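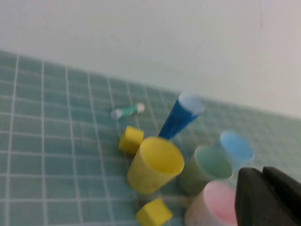
Reading time: 6 min

Keeping the wrist camera honest: notes for the cell maintenance talk
Speaker: Ya-wen Mak, Corkgate
February 19, 2021

Opening

Say hello, thank Hoi-yan Yu for the slot. Leave the first picture up while people sit down.

I look after one cell. One arm, one two-finger gripper, one small camera at the wrist, and a tiled work surface with cups and blocks on it. We call it the Pusta cell after the controller software, which came from Tsai. The talk is about how it is set up and what I do to keep it running. I will not be talking about the grasping model. Questions on that go to Hoi-yan.

The first picture

It comes from the wrist camera. The gripper fingers are in the lower right, dark gray, over the green cup and the pink cup. Ask the room what they notice first. Most people say the blur.

Give them a moment. The edges of the cups are soft and slightly doubled. The grout lines are soft too. If only the cups were soft I would think about focus distance. When everything is soft with a doubled edge, I think about movement first: the arm moving, the camera moving on its bracket, or both. One picture can't tell you which. You need the log and you need your hand on the bracket.

The tiles

People ask why tiles. They were there when we took over the bench from Pukavley, and I was going to cover them with a gray mat. I'm glad I didn't. A grid of pale grout lines on teal is a free check for the camera. If the lines run straight in a sharp still, the lens settings are fine. If they bow near the corners, somebody has loaded the wrong calibration file.

Bad side of tiles: grout holds dust, and small blocks can catch on a line when they are pushed. I wipe the surface down at the start of every shift, dry cloth first, damp cloth after. No spray near the arm.

Setup at the start of a shift

Read these out slowly, people write them down.

Power on the controller, wait for the ready light, then release the brakes. Keep the speed at the low setting until the checks are finished.

Send the arm to the park pose. Look at the fingers from the front. They should close flat against each other. If one leads the other, stop and check the finger screws before doing anything else.

Take a still at the park pose and compare it with the reference still. The same grid crossing should fall in the same place. I allow a shift of 2 pixels. At 3 I take the camera off and seat it again.

Open and close the gripper 8 times with nothing in it. Listen. A dry click at the end of travel means the slide needs grease.

Put the objects out. No fixed pattern, but have some cups close together and something lying on its own. In the picture you have the cups grouped and a small tube with a green and white label lying on its side farther back. Crowded objects show you finger clearance. A single object lying down shows you whether the height is right.

The bracket fault

This is the main story, take your time.

In June the cell started missing cups it used to pick without trouble. The operator logged it as a software fault. So did I, for longer than I would like. We reloaded the calibration, then we ran it again from scratch, and each time it was good for a morning and bad by the afternoon.

The cause was one of the two screws on the camera bracket. It was tight when cold. Once the wrist motor warmed up, the bracket could rock by a hair, enough to blur pictures taken on the move and enough to put the cup rims in the wrong place. I found it by holding the camera between finger and thumb with the arm stopped and the power locked out.

Pause here. Repeat the lockout part. I have seen people reach in with the brakes on and the drives still live. Don't.

What we changed: new screws, medium thread lock, a paint mark across each screw head and onto the bracket. If the mark is broken, the screw has turned. It takes a second to look at. We also added a settling wait before the picture that the grasp is planned from. Pictures taken during the move are still saved, and they are still blurred, and I no longer chase them.

Cycle time got a little worse. Production asked for the wait to be taken out. I said no, and Hoi-yan backed me up.

Cables and fingers

Camera cable: leave a loop at the wrist big enough for a full turn. Ours was too short and pulled on the plug. Check the strain relief whenever you have the cover off.

Fingers: wipe the gripping faces with alcohol on a cloth. Change the pads as a pair, never one at a time. The last pair lasted 243 hours. I don't have enough history to say if that is good.

Tight groups of cups are hard on the finger edges. When the fingers come down between two rims they rub on the way in. Look for shiny spots on the outside faces.

Spares on the shelf

Bracket screws, thread lock, one camera cable, pads, one finger set. The camera itself has a long lead time, so order the next one on the day you open the spare.

If there is time

Show the paint marks on the spare bracket and pass it around. Get it back before lunch.

Questions. The one I usually get is whether the checks can be automated. The still comparison could be, and Hoi-yan has a script half done. The bracket check still needs a hand on it.

The check sheet is taped inside the door of the cell, and copies are on the table by the exit.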